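Gonberg Issues Handling Standard for Hanger-Loaded Garments

Guide covers shorts, skirts and other waistband items in resale and rental stock

For release in September

Gonberg, the garment care and storage company, has published a new handling standard for putting light clothing on hangers after laundering. The document, titled the Vakevau Method, applies to shorts, elastic-waist skirts and similar items that have a waistband opening but no shoulders or sleeves. It is available to resale shops, rental wardrobes, theater costume stores and commercial laundries.

Most written guidance on hanging clothes deals with shirts, jackets and long trousers. Shorts are commonly folded, clipped or draped over a crossbar. Folding takes up shelf space and hides the size label. Clips leave marks on soft waistbands. Draping over a crossbar works for long trousers, but short garments have little fabric on either side of the bar and tend to slide off when the rail is moved.

The Vakevau Method uses internal loading. A standard wire hanger is placed inside the waistband opening so that its shoulders spread the garment from within and the hook stands clear of the top edge. No clips, pins or adhesive strips are needed.

The standard divides the work into 7 stages: inspection, lay-out, hanger check, opening, insertion, leveling and transfer to the rail. At the lay-out stage the garment is placed on a clear, flat surface, light in color where possible, with the waistband accessible and any twisted fabric straightened. The hanger is held separately and checked before it touches the fabric. Bent crossbars, flaking coating and loose wire ends at the neck are all grounds for rejection. 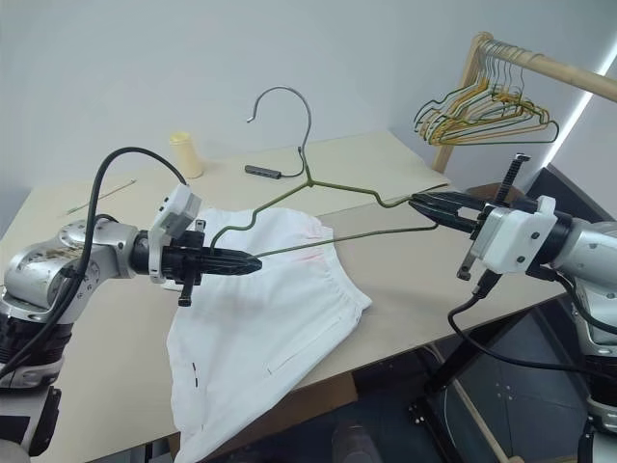

Hanger selection takes up the longest chapter. Gonberg recommends coated wire with a bare metal hook for general use. The coating gives some grip against the inner face of the waistband, while the uncoated hook moves freely along a steel rail. Notched shoulders are acceptable, provided the notches have no sharp corners. Hangers wider than the relaxed waistband should be set aside for larger sizes, as constant stretch shortens the life of the elastic.

The method was reviewed over one season at the Clinen garment depot, where shorts make up a large share of summer stock. The depot processed 1,977 items under the draft standard, of which 534 were white or off-white. Pale garments were recorded as a separate group due to their higher rate of rejection for handling marks. Staff at the depot asked for two changes to the draft: a clearer rule on hook direction and a separate instruction for lined waistbands. Both are included in the published text.

The rule on lined waistbands is short. Where the lining is a separate layer, the hanger must sit inside the lining and never between the lining and the outer fabric. A lining in a contrasting color makes this easier to verify by eye. Side tabs and sewn labels are left lying flat on the outside.

During insertion, the garment is supported at both ends of the waistband. Tension should be enough to keep the top edge straight - no more. The body of the garment is allowed to hang under its own weight, which lets the leg openings fall into position without further handling. The hook should remain above the waistband throughout. If it drops inside, the item is laid down and the stage is repeated.
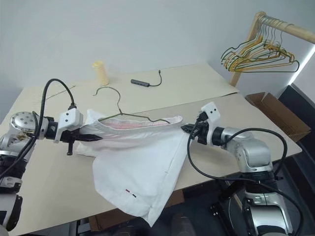

Leveling follows directly. The operator compares the height of the waistband at each end and corrects any difference by moving the fabric along the hanger shoulder, not by pulling on the hem. The garment is then transferred to the rail with the hook facing the back of the unit. Rails are loaded to a maximum of 50 pieces. Heavier fabrics such as denim and canvas are excluded from this edition and should continue to be clipped or folded.

The standard also sets out work surface requirements. Tables should be smooth, dry and free of raised joints that could catch a hem. Board surfaces made up of several panels are permitted if the seams are flush - a fingertip drawn across the seam should not catch. Tools and small supplies are kept toward the back, clear of the area where the fabric hangs down.

A companion rail label set, produced by Hladun, will be offered with printed copies. The labels carry size, fabric group and date of hanging, and fit over the neck of a wire hanger below the hook.

The Vakevau Method is available from Gonberg in print and as a download. Sites already using the draft may continue with it until their present supply of record sheets is used up. A second edition covering denim, canvas and children's sizes is in preparation.

About Gonberg

Gonberg supplies garment storage equipment and written procedures to laundries, rental wardrobes and resale shops. Its range includes rails, wire and molded hangers, sorting tables and garment covers.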